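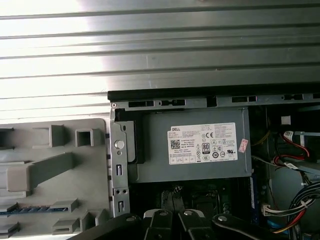

Inside a desktop tower, with a Dell label on the power supply.

The first thing you hear on the new Gowda record is a hum. It sits there for longer than seems polite, a low, even note with a bit of grit in it, and then the drums come in so hard that I laughed out loud on the bus. I've played it every day since. If you had told me in spring that my favourite album of the summer would be a loud guitar record by a band I last saw in 2000, in the upstairs room of a pub that sold crisps and not much else, I'd have asked what you were drinking.

It's called Skirnidlow, and it's the first full album the band have made since that year. There were 2 singles in between, both lovely, both hard to find, and a long quiet stretch when the website showed nothing but a logo. Fans like me had made our peace with it. We had Rernwood, the debut, and we wore it out.

Rernwood was a young band's album in the best way. Everything was fast, everyone was shouting, and the bass was so far up in the mix that my old speakers used to buzz on the chorus of the title track (I thought for years that the buzz was part of the song, and when I got better speakers I missed it). Skirnidlow is slower to get going. The songs stretch out. The guitars still roar, but there are gaps now where you can hear a chair creak or somebody breathing in before a line, and those gaps make the loud bits feel enormous.

Try "Ladder Song", third track in. It starts as a waltz, of all things, with a little organ part that could have come off a fairground ride. Halfway through, the second guitar slides in just under the tune and pulls the whole thing sideways, and by the end you're in a different key and a much worse mood, and it's glorious! Then straight into "Cold Tap", two minutes of pure racket, over before you've found the volume knob.

The title track closes side one and I keep changing my mind about it. On the first few plays I thought it was too long. Now I think the long middle part, where the drummer drops down to just the rims and the bass wanders off by itself, is the best thing they've recorded. A friend disagrees strongly and we have been sending each other rude messages about it all week.

Side two is a touch more uneven. "Paper Hats" has a terrific riff and not a lot else, and the acoustic number after it would have made a fine B-side. But then comes "Night Porter", with that cracked, half-spoken verse, and the backing vocals rising up behind it like a crowd coming out of a football ground. I had to pull myself together at a pedestrian crossing.

It's out on Drirkudia, the tiny label that also put out those singles, and they've done a beautiful job of it. The vinyl comes in a thick card sleeve with the lyrics printed on the inside, so you have to peer down into it like a letterbox to read them. There are 2203 copies in the first pressing, each numbered by hand. Mine has a smudge across the last digit and I wouldn't swap it.

The band go out on tour in August, playing small rooms again, with a set that takes in nearly all of Skirnidlow and a fair chunk of the debut. I've got my ticket. I've also dug out the T-shirt, which has shrunk in the drawer over the years, and I'll be down at the front on the left, by the bass amp, waiting for that hum.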